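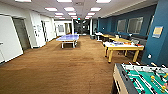 How often should the cameras on a mobile manipulator be checked against the arm?

Check them at first setup, after any part between the base and the camera has been loosened or replaced, and again at the interval given in the service log. A machine that travels over door sills every day needs a shorter interval than one that stays on a smooth floor.

Chapter 6
Setting Up and Checking the Cameras

6.1 Scope of this chapter

Chapter 5 left the Auer machine with its base leveled, its arm homed and its emergency stop tested. The machine can now move safely at low speed, but it has no reliable knowledge of where its gripper is in relation to anything it sees. This chapter covers the work that closes the gap. It deals with the head camera, the wrist camera, the cable that serves the wrist camera, and the records kept for both.

The procedures apply to the Auer machine as installed at Trumham, with the Rikstead two-finger gripper fitted. Other grippers need a different finger offset, and the values in Section 6.5 must then be measured again. Force sensing is left to Chapter 7.

The reader should be able to jog the arm from the pendant and should know the lockout steps in Chapter 2. Every job in this chapter that involves a screwdriver is done with the arm locked out.

6.2 Terms

Base frame. The coordinate frame fixed to the center of the drive base, with its height measured from the floor.

Wrist frame. The coordinate frame fixed to the last joint of the arm, ahead of the gripper mount.

Camera offset. The position and angle of a camera in relation to the frame that carries it. The head camera has its offset from the top of the column, and the wrist camera from the wrist frame.

Residual. The difference between where a target is and where the camera says it is, after the offset has been applied. Residuals are given in millimeters at the target.

Offset and residual are often confused in service notes. An offset can be large and still be correct. A large residual always calls for work.

6.3 The wrist camera

The wrist camera is small and works at short range. It is used in the last part of a reach, when the head camera's view of the target may be blocked by the arm. At this range a gripper finger fills a large part of the view and is often slightly blurred. The blur by itself is no reason to adjust the focus. Focus is set on the work surface at the grasp distance.
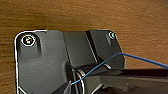 Figure 6.1 Wrist camera view of a molded plastic part on a wood surface, with a gripper finger at lower right.

Three features of a wrist view deserve attention during setup. The first is the finger. Its outline should fall in the same place each time the gripper is opened to the same width. If it shifts, either the camera bracket or the finger is loose, and the two must be told apart before any value is changed. Hold the bracket still and press the finger lightly from the side. Movement felt at the finger root is a gripper fault and is handled under Section 4.8.

The second is glare. Matte plastic gives soft highlights that cause little trouble. Bare metal such as a screw head or a coil returns small, very bright spots, and these may be taken for edges by the matching software. Lower the exposure until the brightest spots keep their shape. Do not lower it further, or dark parts will lose their outline.

The third is thin material. A wire lying over a part is narrow and may cross several surfaces at different heights. In Figure 6.1 the blue wire runs across dark plastic and over metal coils, and its background changes along its length. A setting that finds the wire against one background may lose it against the next. Test the whole length.

6.3.1 Wrist cable

The camera cable is the part most likely to fail. It bends with every turn of the last joint. Inspect it in this order:

Lock out the arm.
Open both cable clips and slide the cable free.
Bend the cable by hand at each clip position and look for cracks in the jacket.
Refit the cable with enough slack for a full turn of the wrist in either direction.
Close the clips and remove the lockout.
Turn the wrist slowly through its range while a second person watches the live view.

A picture that drops out at one wrist angle and returns at another points to a broken conductor. Replace the cable. Taping it is not an accepted repair under the Skostum service plan, which covers the machine used in this book.

6.4 The head camera

The head camera sits on a lifting column. With the column fully down, the lens is 1,038 mm above the floor. With the column fully up, it is at 1,356 mm. Both heights are measured with the base parked on a level floor and the tires at working pressure.

The lens is a wide one. It takes in a whole work area from close by, at the cost of bending straight lines, most strongly away from the center of the view. The correction is stored in the camera file and is applied before any position is worked out. The raw view is still the better one for inspection, for it shows dirt and a misplaced lens ring more plainly.

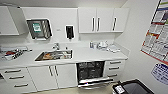 Figure 6.2 Head-height view of the sink area. The long edges of the counter and cabinets bow slightly.

Cabinet and counter edges make a quick test of the stored correction. Switch from the raw to the corrected view and lay a straight line over one long edge. The edge should follow the line from end to end. If it bows outward in the raw view and inward in the corrected one, the wrong camera file has been loaded. This happens most often after a head swap – the file stays with the old head unless it is copied by hand.

Polished steel needs some care. A sink rim or the inside of an appliance door reflects the room, and depth readings there are poor. Choose test points on painted or matte surfaces. Handles that stand out dark against white doors are easy to pick, and a bar handle has two ends that can be touched with the gripper to confirm a reading.

6.4.1 Tilt

Tilt is set after lens correction and before the camera offset. Park the base square to a wall, at the marked distance, and set the head to its zero angle. A level edge near the center of the view should read level. Small errors are entered as a tilt value in the setup menu. Large ones mean that the head clamp has slipped, and the clamp must be reset first.

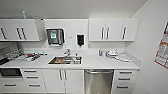

Figure 6.3 The same area with the ceiling and cabinet tops in view.

A view that takes in the ceiling leaves less room for the counter and the floor. Such a view is of use in finding upper cabinets and wall fixtures, and of little use for driving. The setup menu therefore stores two head angles, one for travel and one for work, and each is checked separately. Silvan Strebel's field notes, reprinted in Appendix C, give the order in which he checks them: work angle, travel angle, then work angle again. The repeat shows whether the head returns to the same place.

6.5 Measuring the camera offset

The offset is measured with the printed target plate, which is 100 mm square. Fix the plate to a flat, matte surface within reach of the arm. Touch each corner with the closed gripper tips and record the arm position. Then back the arm away and record the same corners with the head camera, and after that with the wrist camera.

The arm must not be homed again between the touch readings and the camera readings. Homing may move the zero by a small amount, and the two sets of readings will then no longer share a frame. If the machine homes itself after a stop, discard the touch readings and start over.

Enter the readings in the order in which they were taken. The software returns an offset and a residual for each corner. One high residual among four low ones usually means a poor touch at that corner. Four high residuals in the same direction suggest that the plate moved, and the plate should be fixed again before the camera is blamed.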